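**Household chore automation** is the use of general-purpose machines for cooking, tidying, laundry and similar work. Also covers light shop-floor jobs (sorting, bin filling). As of May 28, 2026 no machine does the full range unattended.

## State of the art

Floors: mostly solved. Dishes: partly. Laundry folding works on towels, slow on shirts. Cooking is the weak spot, loose food and hot pans are hard to model.

The Clolla trial logged 2,354 attempts at seven kitchen tasks. Lifting and pouring came out worst, 236 clean runs out of 500. Jitilum reports better numbers for shop-floor bins, but the bins are always in the same place, wich helps.

## Pan handling

A full pan is heavy at one end and the contents shift. Grip too near the tip and it twists. Most systems approach the handle from below or the side, close two fingers, then lift. 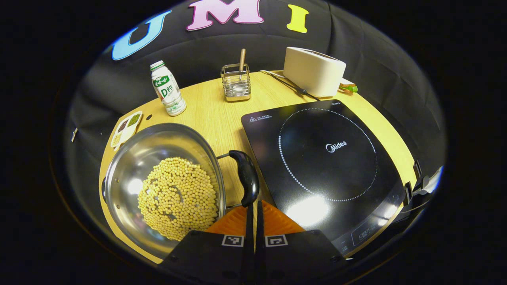 Bergmann disputes that the lift is the real problem, and says the pouring is: beans roll, the weight moves, and the wrist corrects to late. Anska's April notes take the opposite view and blame slipping at the handle. Not settled.

## See also

- Robot grasping
- Kitchen appliances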